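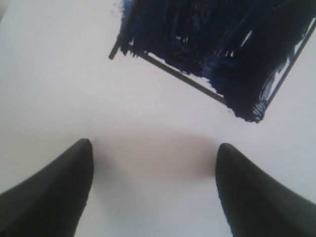

Dark navy on white. A single colour shows up every fault in the stroke.

One Colour, One Brush, One Sheet
23 September 2020

The square is an unpopular exercise. It is dull to paint, it is rarely kept, and it looks easy until the third corner. It is also the quickest way to find out what a paint, a brush and a paper do together, and for that it needs one dark colour, one sheet and something to hold the paint.

The notes that follow come from a long run of squares painted with the same three materials: a navy blue from Nilmont, a long-handled brush from Rampersad and a plain white paper sold by Elach at 100 grams per square metre. In all, 141 squares were painted. Most were poor. The poor ones were more useful than the good ones when it came to working out what had gone wrong.

Why navy

Black is the usual choice for stroke practice, and it has one drawback. It covers so well that a thin passage and a thick one can look much the same from arm's length. A dark navy does not let this pass. Where the film is thick the colour sits close to black; where it thins, the blue comes through and the paper begins to show behind it. The change is plain enough to read without a lamp or a lens.

Pale colours have the opposite fault. A light yellow will record hardly anything of the stroke, and the edge against white paper is lost. Mid reds and greens fall somewhere between. For a beginner who wants to see pressure and loading as separate things, a dark blue straight from the tube gives the clearest record.

It should be used without white and without much water. Both make the paint easier to move, and both hide what the brush is doing. If the paint is too stiff to leave the bristles, add water a drop at a time at the edge of the pool and work it in from there, leaving the rest of the pool alone.

The tray

Glass is a sound material for a palette and needs little defending. It does not absorb water, it does not stain in the way that wood and some plastics do, and a dried film can usually be lifted off it after soaking. The weight helps too. A light plastic lid will slide when the brush is pressed against it; a glass dish with a proper rim stays where it is put.

A shallow rectangular dish is preferable to a flat sheet of glass for this work. The rim keeps the pool in one place and gives a straight edge for wiping off the excess. Rounded corners are easier to clean than square ones. Tinted glass, or glass with old marks on it, is no trouble with a colour as dark as navy, though it would be a poor choice for judging pale mixtures.

The main pool goes in the middle. Painters used to a round china palette tend to put the paint at the side, where the brush meets the rim before it has picked up enough. With the pool central the brush can be loaded from any direction, and there is clean glass all round on which to turn the tip.
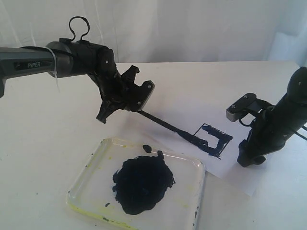

Loading is where most of the variation comes in. A brush pushed down into the pool takes paint up to the ferrule, and the extra weight of it comes out at the first touch of the paper as a blot. A brush drawn across the top of the pool takes paint on one side only, and the stroke will be heavy along one edge and ragged along the other. The dependable method is to lay the bristles in flat, draw them back, turn the handle half a turn and repeat. One wipe on the rim then takes off the bead that gathers at the tip.

How long a load lasts depends on the paper. On the Elach sheet a well-loaded brush gave one full side of a square and part of the next. On a smoother, coated sheet it gave nearly two sides, with a softer edge. It is worth reloading before the line breaks up. A fresh load started over a broken passage leaves a ridge, and the ridge remains after drying.

Order of strokes

The order used throughout was top bar, left side, bottom, right side. A right-handed painter can follow it without dragging a sleeve through wet paint, and the heaviest stroke, which is nearly always the first, ends up at the top of the shape.

That first stroke is the one to watch. It tends to be thicker than it ought to be, partly from the full load and partly from caution, as a slow hand puts down more paint. By the fourth side the brush has lost its load, the hand has gathered speed, and the line is thin. A square with a thick top and a meagre right side is therefore the normal result and should not cause concern. It can be evened out by reloading between each side and keeping the wipe on the rim the same every time.

Thin guide lines are a matter of taste. Some painters put in the whole outline with the tip of the brush before thickening any side of it. The method gives straighter sides, but the first lines begin to dry at once, and a heavy stroke laid over a half-dry line will often lift it. Either paint the outline and thicken it directly, or let it dry fully – nothing between the two is reliable.

Corners should be made by stopping, lifting and starting again. Turning the brush through the corner without lifting it twists the bristles, and the paint is pushed to the outside of the bend. On 100-gram paper this also roughens the surface, and the next stroke will pick up loose fibre.

The hold

Long handles are made to be held well back. Gripped close to the bristles, a long-handled brush behaves like a pencil: the movement comes from the fingers and the stroke is short. Gripped further up, the movement comes from the wrist or the whole arm, and a side can be painted in one pass. The cost is a loss of fine control at the tip, which for this exercise hardly matters.

The angle of the handle has more effect than its length. Upright, the brush stands on its tip and gives a narrow line that widens sharply under any extra pressure. Leaned over, it lies along the side of the bristles and gives a broader band that responds more slowly. Choose one angle and keep to it for the whole square. Many of the uneven lines in the early sheets were caused by the handle tipping over towards the end of a side as the arm ran out of reach. Moving the paper a little closer cured it.

A matt black handle has one practical disadvantage. Dark paint does not show on it, and dried paint builds up unnoticed until the surface feels rough. Wipe it down at the end of each sheet whether it appears to need it or not.

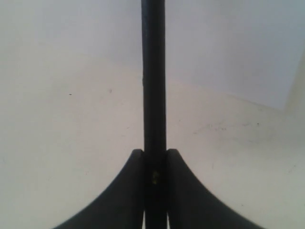

Paper and curl

Light paper moves when it is painted. Water in the paint swells the fibres on one side, the sheet lifts at the edges, and the brush then meets a surface that is no longer level. A heavy square in the middle of a small sheet is enough to do it.

Taping all four sides is the standard answer, and it works. For practice sheets it takes longer than the painting. A quicker course is to keep the paint thick, paint the heavy strokes last and accept a small amount of lift. Heavier paper also helps, at a price. Horamura lists a practice paper, number 1567 in its range, that stays noticeably flatter than the Elach. It is also more absorbent, and the brush needs loading more often to cover the same distance.

Dry the sheets flat and singly. Stacked too soon, they will stick at the thickest part of the top bar, and the face of the paper will come away with the paint.

Reading the results

Look at a dry sheet twice, once from the front and once at a low angle with the light behind it. The front view gives the width of the line and the state of the edge. The low view gives the thickness. Ridges, lap marks and lifted patches that cannot be made out from the front are obvious from the side.

Write the order of strokes on the back in pencil, with the number of loads. After 40 sheets this becomes a useful record. Before that there is too much variation to draw anything from it.

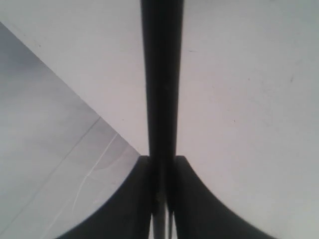
One reader, writing in after an earlier article in this series, objected that squares teach nothing but squares, and that the same hours would be better spent on long curves, where a change of pressure shows as clearly and there are no corners to spoil the sheet. The reader added that a square makes people stiff.

There is some truth in the last part. A run of squares does stiffen the arm, and it is sensible to break it up with a sheet of loose strokes. Curves, though, are hard to compare with one another. A side of a square has a start, an end and a known direction, so two of them can be laid next to each other and judged. The curve tests are planned for November, with the same navy and the same brush, on both papers.

Cleaning up

Scrape the unused paint to one end of the dish before adding any water. Wipe out the scrapings with paper and put them in the bin; they should not go down the sink. Then flood the dish and leave it to soak while the brush is washed. Stains in the corners of the glass will come away with a stiff nylon brush. Wash the bristles in cool water until it runs clear, work a little soap in at the ferrule, rinse, and dry the brush lying flat.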